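Does a Display Fruit Fool Anyone? Report on the Counter Objects Project
Product Display course, final report, handed in 4th December

Background

Our group was asked to test a claim that shows up in a lot of store planning material: a few pieces of fruit on a bare counter make people look longer and think better of whatever is being sold there. The version we were given came from a Prillier planning booklet used in class. It gives no source for the claim, and it does not say what kind of fruit, how many pieces, or what "longer" means. I went into the project doubting it and I still doubt it, for slightly different reasons.

The plan was simple. We would lay small objects on a white table, change one thing at a time, and ask people from other courses what they noticed. We had a budget of 500 for the whole thing, most of which went to printing question sheets that turned out to be badly worded.

Choosing the objects

We wanted one round object and one long one, in colors that would not be confused from across the room. Green and yellow did that well. The green one was easy to name, and everybody who wrote anything down wrote "lime." The yellow one was harder. Answers included mango, papaya, a fat lemon and "some kind of squash." That matters more than it sounds, as the booklet assumes a shopper recognizes the fruit at once and has a pleasant thought about it. If the shopper is busy working out what the thing is, we are measuring something else.
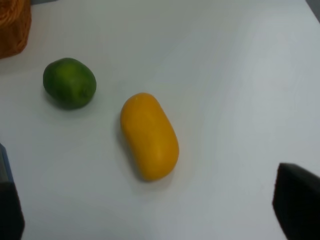
We also argued over spacing. The booklet says objects should "relate" to each other, and it took us a full session to agree that we could not test a word like that. In the end we used two layouts, near and far, and wrote down the gap each time with a ruler. Two of the early gaps were never written down, so those rounds are left out of the results.

Lighting was the part we controlled worst. The tabletop is pale, and any change in the light moves the shadows and changes how bright the surface looks. A person who says the yellow fruit "stands out more" in one round may only be telling us about the lamp. We should have fixed the light before the first round and we did not, even though the July pilot group wrote the same warning in their report. We read their report too late.

What people said

We had 19 usable answer sheets. Of these, 12 named the yellow object first, and the rest were split between the green one and no answer. Some of my group take this as proof that warm colors win. I don't think we can say so. The yellow object is also the bigger one, and it was usually nearer the middle of the table. Three explanations fit the same number and our setup can't tell them apart.

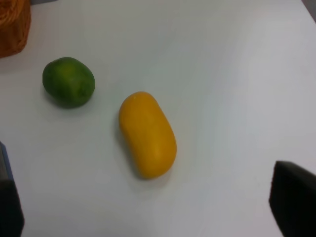 Figure 2. Green and yellow objects on the white table.

The question on whether the table looked "inviting" was worse. Almost every answer was in the middle of the scale, and I believe that is what people circle when they have no opinion. Faruvness, the survey tool we used to type up the sheets, turned these into a very handsome chart. I left the chart out because it makes a flat result look like a finding.

The comparison object

To check if fruit does anything special, we needed something that isn't fruit. We picked a small puzzle cube. It has strong flat colors, it is easy to recognize, and it has nothing to do with food. If the booklet is right, a cube should do less for the table than a lime does.

We showed the cube alone, and the comments were longer than any we got for the fruit. People asked if they could pick it up. They wrote about having had one as a kid. By the booklet's own standard of holding attention, the cube did better, although with this few people I would not bet on it.
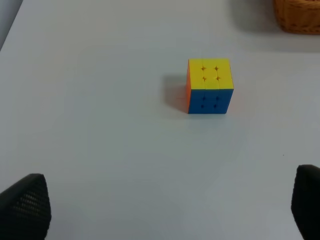
Ateş wrote in the margin of our draft that a cube is a toy and a toy asks to be handled, so we had compared a thing people want to touch with a thing people expect to see, and that a plain block would have been a fairer choice.

I agree with that comment. A plain block was on our first list and was dropped for being dull, and being dull was the whole use of it.

Problems and next steps

The order of the rounds was never mixed, so people who saw the cube had already sat through the fruit and may just have been glad of a change. The sheets used "notice" and "like" as if they were the same. The Jirasine layout guide, which we meant to use as a second source, repeats the Prillier claim in nearly the same words and so adds nothing.

If another group takes this on, they should fix the lamp, match the objects for size, mix the order, and ask one question per sheet. Our ruler measurements and the blank sheets are in the project folder.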